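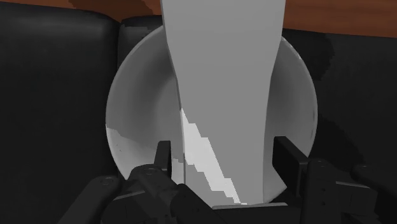 Page last changed: 16 May 2022

How do you teach a robot to pick something up?

Suppose you want a robot to lift a grey object out of a white bowl. You could write down every tiny movement: go forward this far, turn this much, close the fingers. That takes a very long time, and if someone moves the bowl a little, the instructions no longer fit.

Another way is to show the robot what to do. This is called teaching by demonstration, and there are 2 main ways to do it.

Teaching by hand

In the first way, a person takes hold of the robot's arm and moves it. The motors are set so the arm feels light and easy to push. While the person guides it to the bowl, the robot keeps a record of how far each joint has bent. A joint on a robot is like your elbow or your wrist.

Teaching by remote control

In the second way, the person doesn't touch the robot at all. They hold a controller, a bit like one for a video game. When they move their hand left, the arm goes left. When they squeeze, the gripper closes. The gripper is the part that does the job of a hand. The one on this page has a finger on each side of the grey object, near the bottom of the bowl.

Remote control also works with a robot that isn't real. The bowl, the gripper and the dark padded surface behind them were all drawn by a computer. This is called a simulation. If a pretend robot drops a pretend bowl, you press a button and start again – no sweeping up.

Why one turn isn't enough

If you show the robot once, it only knows about one bowl in one spot. At the Ogilvie learning lab, the Nemia project collected 100 demonstrations of one lifting job, then kept going until it had 559. The bowl was put in a different place each time. Some turns were slow and some were clumsy, and 155 were left out of the lessons because the object was dropped.

A computer program then looks through the turns that were kept. It compares what the robot's camera saw with what the person did next, and it learns to make a good guess by itself.

Try it at home

You need a friend, a bowl and a wooden spoon. Stand the spoon in the bowl and hold it up with one hand. Your friend is the robot, with eyes closed, and may use only a thumb and one finger. Guide your friend's free hand to the spoon and help them lift it out. Do it a few times, then let them try without your help.

Now move the bowl a little and try again.

Words to know

Demonstration: showing how a job is done.
Gripper: the part of a robot that holds things.
Simulation: a pretend world made by a computer.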